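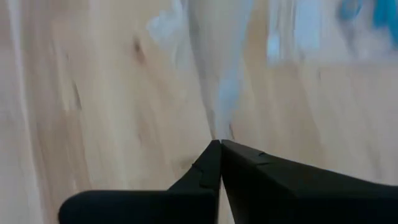
Figure 9.1 A light wooden surface with soft, darker streaks of grain.

Chapter 9
Wooden Work Surfaces

Most tasks in the home and the workshop begin on a flat surface. Food is prepared on it, parcels are wrapped on it, and tools are set down on it many times a day. The choice of surface affects how easily the work is done and how long the furniture will last. This chapter deals with surfaces made of wood, their selection, and their care.

Grain is the pattern left by the growth of the tree. In pale woods it may appear only as bands slightly darker than the wood between them. Students should learn to find the direction of the grain before any sanding or cleaning is attempted. Strokes made along the grain leave fewer marks than strokes made across it.

Section 9.1 describes the common finishes, including oil, wax, and varnish. Section 9.2 covers daily cleaning and the treatment of stains. Section 9.3 presents a record kept by Reet Bite, an instructor at the Giannakopoulos School of Home Arts, who followed the wear on 139 classroom tables over nearly 6 years. Her tables were cleaned by students at the end of each lesson, and the record notes every repair.

By the end of the chapter, students should be able to:

Identify the direction of the grain on a finished surface.
Choose a finish suited to the work to be done.
Clear, wipe, and dry a work surface in the correct order.
Decide when a worn surface should be sanded and when it should be replaced.

Key terms: grain, finish, sealer, grit, bare wood

Before You Read
Select one wooden surface that you use often. Write a short account of its color, its grain, and any marks of wear. Keep this account for use in Section 9.2.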